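Unit 6 handout: Grip loss during transfer
Instructor: Gleice Brito. Lab lead: Romain Rey.

Read this before the February lab. Bring your own copy of the fault log; we will mark it up together.

## 1. The task

The Plalano cell moves household objects between a tabletop and a small shelf. The arm picks up a mug, lifts it clear, carries it across, and sets it down. Each run is logged from the first close command to the last open command. The log for this unit has 2,861 runs. In 271 of them the controller reported a grip fault, and those are the runs you will work with.

## 2. What went wrong

The fault message is "object lost." Students usually take that to mean the mug fell. Most of the time it did not. The controller compares finger opening with the value stored at the moment of grasp. If the difference passes a limit, it declares the object lost and stops the arm where it is.

The limit was set during testing with a rigid block. A flexible finger bends under load and keeps settling after the lift, so the opening changes even with the object held. The stop then leaves a mug in the air with the controller convinced there is nothing in the gripper.
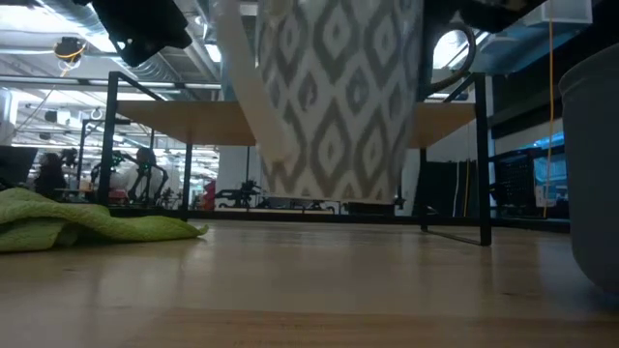
## 3. Why the false report matters

A stop with a held object is a safe state only as long as everyone treats the object as held. The recovery routine did not. After "object lost" it opened the fingers fully and moved to home. With a mug at shelf height, that means a drop onto the table and pieces on the floor.

Si-eun Ban found the sequence by reading the command log next to the force log:

1. Grasp confirmed, opening value stored.
2. Lift complete, force steady.
3. Opening drifts past the limit. Fault raised.
4. Arm stops. Force still steady.
5. Operator presses Recover. Fingers open.

Look at line 4. The force reading was available the whole time and the fault check never used it.

## 4. Rules for the lab

- After any grip fault, look at the gripper before touching the panel.
- If an object is held, do not press Recover. Jog down at low speed until the object rests on the table, then open.
- Never reach under a held object — use the jog controls.
- Write down the run number and the force value at the stop.

## 5. Homework

Rewrite the fault check so that it uses both opening and force. State what your version does when the two disagree. Then pick 10 fault runs from the log and show what your check would have reported for each. Send questions to Benedito Siqueira.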